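Court Notes - Petesden District, 11/8/18

Changes to the handling of criminal case records

The Petesden District Court has adopted a revised procedure for keeping and releasing records in criminal cases. It replaces the interim rules in use since April and applies to every case in which a charge has been filed, including cases now under appeal. Cases closed before the procedure took effect stay under the old rules unless a party asks for the file to be reopened.

The main change concerns the exhibit register. Until now each courtroom kept its own register, and an exhibit moved between courtrooms was entered twice under two numbers. Under the new procedure an exhibit receives one number when it is first lodged with the clerk and keeps that number until it is returned, destroyed or sent to the appeals court. The register at the Skarnside annex has been merged with the main one. The merge covered 2,432 entries, of which 542 were duplicates and have been struck out with a cross-reference to the surviving number.

Attorneys who cited a struck number in a pending motion do not need to refile. The clerk will read the old number as the new one. Motions filed from now on must use the new number.

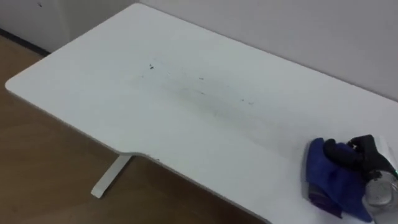

Who may ask to see an exhibit before trial?

The prosecutor, the defendant and any attorney of record may ask, by written request to the clerk at least two full working days before the visit. An expert witness may attend with the attorney who retained them, but may not file the request alone.

Requests from the press are handled under a separate section. A reporter may ask for a copy of any document that has been read into the record in open court. Physical exhibits are not shown to the press before a verdict. After a verdict the presiding judge decides, and a refusal must be given in writing with the section number relied on.

The section on sealed material drew the most comment during drafting. Sándor Veres, writing for the defense bar, objected to the draft rule under which a seal continued until a party moved to lift it. The final text sets a limit of 36 months, after which the seal lapses unless the judge renews it by a reasoned order. Renewal can be granted more than once. The seal on the witness statements in the Dadus matter predates the procedure and is not affected by the limit.

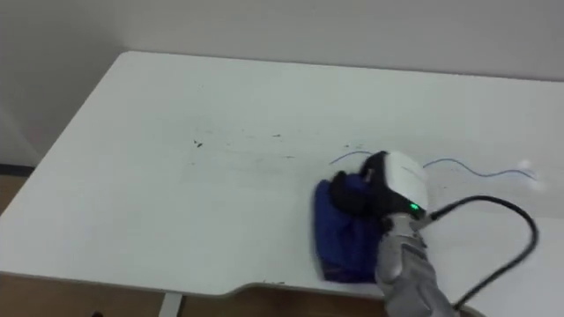 Transcripts follow a simpler rule. The official transcript is the one signed by the reporter and countersigned by the clerk - audio is kept as a backup and is not itself part of the record. Where the two differ, a party may move to correct the transcript within 14 days of receiving it. The motion must give the page and line and the wording proposed. In State v. Pană the transcript ran to 1,481 pages, and the judge allowed a longer period on request. The new text confirms that power.

Fees for certified copies are unchanged. Questions on the procedure go to Smaranda Ghiță, deputy clerk for records, in writing and with the case number in the subject line.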